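Search the boards
Advanced search

Posted in: Home & Storage > Kids' Stuff > Toy Overflow

Tuesday, 8:14 pm, by yusri_santoso

Toy shelf people, I need opinions! We've got a black wire shelf on casters and the plush has taken over. I'm thinking one soft bag or basket per shelf, everything gets tossed in, done. My partner says bins are where toys go to be forgotten. Budget is $35, maybe 50 if it's really nice.

plinov
Your partner's right, sorry. We did baskets for 2 years and my kids only ever played with the top layer. Leave them out on the wire where they can see them.

altside_mom
Disagree with plinov! Small stuff falls through wire shelves and drives me nuts. Get something with handles so a kid can drag it to the couch and back. Mine was $30 and I love it.

plinov
Small stuff, sure. A plush isn't falling through anything.

rahman_k
What does it look like now? And are the handles on yours stiff or floppy? Stiff ones always catch on my shelf above.

yusri_santoso
OK, pics, dotted bag/basket included:
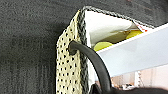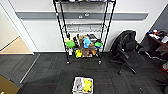
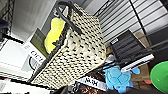 Anyway, I'm leaning toward a compromise (don't tell plinov). Plush goes in something soft, and the hard toys stay out on the low shelf where little hands can reach. I might try it through May and see who complains first. rahman_k, I'll measure the gap between shelves before I buy any more.

altside_mom
Get two and swap what's in them!

plinov
I give it a week.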